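## 5 Failure Analysis

The success rate reported in Section 4 hides a problem that we consider more important than the rate itself. During the block clearing task, the arm sometimes closed its fingers, reported a successful grasp, lifted, and moved to the tray with nothing between the fingers. In other cases it did hold a block, but the block had turned in the grip and one fingertip had touched the table with more force than we allow. In this section we describe both faults, how we found them, and what we changed. We call the first fault an *empty carry* and the second a *table strike*.

### 5.1 How the faults were found

We did not find the empty carries from the logs. The controller on the Mthembu arm decides that a grasp is successful when two conditions hold: the fingers have stopped before the fully closed position, and the motor current is above a fixed threshold. In an empty carry both conditions were true, so the log line looked the same as for a good grasp. The operator on duty, B. Rampersad, noticed that the number of blocks in the tray was lower than the number on the screen. At first we believed that the blocks were dropped during transport, and we spent several days on the transport speed, which had no influence.

After this we reviewed the wrist camera recordings of all 2000 grasp attempts by hand. Each attempt was watched by one author and given one of four labels: good grasp, empty carry, table strike, or other. J. Ignacio watched a part of the recordings a second time without seeing the first labels. The disagreements were almost all between "good grasp" and "table strike", where the contact with the table is light and hard to judge by eye. For these we used the force signal to decide.

We found 207 empty carries and 31 table strikes. The remaining failures, for example when the block was pushed out of reach before the fingers closed, are included in the totals of Section 4 and we do not discuss them again here.

### 5.2 Cause of the empty carries

The two finger conditions were chosen on our old test bench, which has a soft mat on the top. On the mat the fingers can go a little too low and nothing happens, because the mat gives way. A hard tabletop does not give way. When the estimated height of the table was too low, even by a small amount, the fingertips were pressed against the surface before closing. Friction between the tips and the table then held the fingers apart. The motor current increased, the fingers stopped early, and the controller concluded that there was an object in the grip.

To confirm this explanation, we repeated the closing motion with no block on the table at all. We started at a safe height and lowered the target in small steps. Above the surface, the fingers always closed completely and the controller correctly reported an empty grip. As soon as the tips were in contact with the table, the report became unreliable. With stronger contact it was wrong nearly every time.

The next question was why the height was wrong. It was not wrong everywhere. On tables with one plain color, the height estimate was stable between attempts. On strongly patterned and polished surfaces it changed from one attempt to the next, although the table and the arm base had not moved. The depth estimate in our system comes from matching small image features between two views. A polished surface adds reflections, and a reflection moves differently from the pattern in the stone when the wrist moves. If enough of the matched features belong to reflections, the fitted plane lies below the real one. We had expected that a rich pattern would help the matching, and for matte surfaces this is correct.

A second cause was smaller but added to the first. The plane was fitted once, at the start of an episode, from the home pose. From this pose the far part of the table is seen at a flat angle, and in some rooms a part of the wall behind the table was included in the fit. The wall points tilt the plane. The filter that should remove them was tuned on the bench, where the wall is farther away and has no pattern.

### 5.3 Cause of the table strikes

The table strikes have a connection with the height error, but they do not need it. In 31 attempts the force limit was passed although the arm did not always start from a bad height. When we looked at the recordings in order, we saw that most strikes happened with blocks that were lying at an angle to the approach direction of the gripper. The grasp planner rotates the wrist to align the fingers with the long side of the block. If the wrist is near its joint limit, the planner is allowed to accept a smaller rotation. The fingers then meet the block near its corners and not on the flat sides. When they close, the block turns, and one end of it or one fingertip is pushed down.

The planner also did not take neighboring blocks into account. It checked the path of the palm, but the fingers were treated as thin lines. With several blocks close together, a finger could come down on the edge of the next block, slide off it, and reach the table late and with speed. We consider this to be the most serious case from the point of view of safety, as the operator can not predict it from the position of the arm. 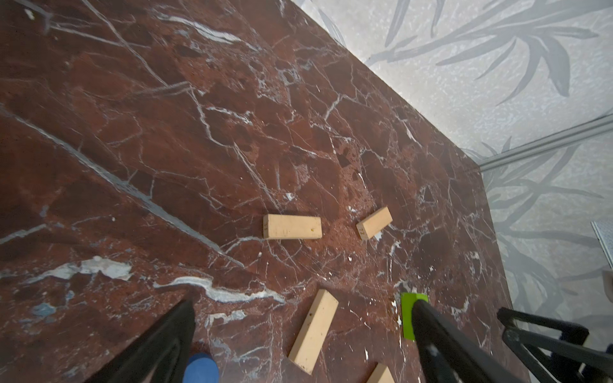

We also examined if the size of the block in the camera view plays a role. A block that is nearer to the wrist looks larger, and the detector gives it a higher score, so it is normally picked first. This order is not always the best one. Sometimes the nearest block is only partly inside the view, and its center is then estimated from the visible part only. The error moves the grasp point toward the middle of the view, and the fingers close near one end of the block. In the labeled recordings these attempts are overrepresented among the table strikes.

### 5.4 Changes to the system

We made four changes, in this order:

1. The finger conditions are checked a second time after the arm has lifted 40 mm. At this height the tips can not be held apart by the table. If the fingers close further, the grasp is reported as empty.
2. The plane is fitted again before each approach, from a pose directly over the target, and points outside the expected table area are removed before the fit.
3. The planner may no longer accept a reduced wrist rotation. If the full rotation is not possible, the block is skipped and the arm asks for help.
4. The fingers are modeled with their real width, including the grip pads, and a target must be fully inside the view before it is accepted.

The first change is the simplest and had the largest effect. It does not prevent the bad contact with the table, but it prevents the false report, and a false report was what made the problem invisible to us for so long. The third change has a cost – the number of requests for help increased, and one of our operators found this tiring during longer sessions. We decided to keep it.

We also lowered the force limit for the downward motion. The previous value was taken over from the Ristasik controller settings that we used in an earlier project, and no one in our group had tested it again on a hard surface. We report this because other groups may use inherited values in the same way.

### 5.5 Remaining problems

The repeated plane fit depends on the same feature matching as before. It is better because the view is steeper and the reflections are different, but we can not exclude that it fails on a surface which we have not tested. A touch-based measurement, where the arm lowers one finger slowly until contact, would avoid the question. We tried this at the Letdale site for a short time in June. It was reliable, but it made each attempt clearly longer, and on one table the finger pad left marks which had to be cleaned.

The wear of the pads is also not solved. When a pad is worn, its surface becomes smooth and a block can turn more easily, even when it is grasped at the correct place. We now inspect the pads at the start of each session. The version of the software described here does not measure wear, and the Brurnomari pads we use come without a recommended service time.

Finally, our labels have a limit. They were made by people who already knew which kind of fault they were looking for, and the light contacts are probably counted too low. The force signal helped in the unclear cases, but it was only consulted when the two viewers did not agree, or when a single viewer marked the attempt as uncertain. Attempts where a viewer was sure and wrong remain in the data as they are.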